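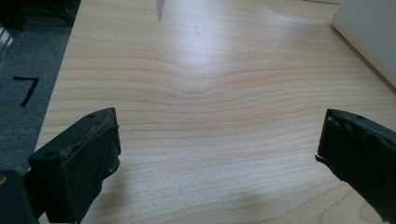
Ticket 216: Finger covering, replacement rule
Opened: 8th April
Site: Yazzie
Status: Closed, then reopened, then argued about

Reported: Grip check failed at 41 cycles. The Plilico handling rules say fingers get looked at every 100.

Tried: Cleaned both fingers. Reran the check. Failed again, but cleaner.

Cause: Rule 4 says to replace the covering "when worn." Day shift reads that as scuffed. Night shift reads it as missing.

Fix: Rule 4 now says any peeling edge or torn flap means new covering before the next run. Log the swap in Gridex. Tape does not count as covering, whatever the last three entries in Gridex suggest.

Open item: The 2,000-cycle limit stays in the rules until someone gets a finger to last that long.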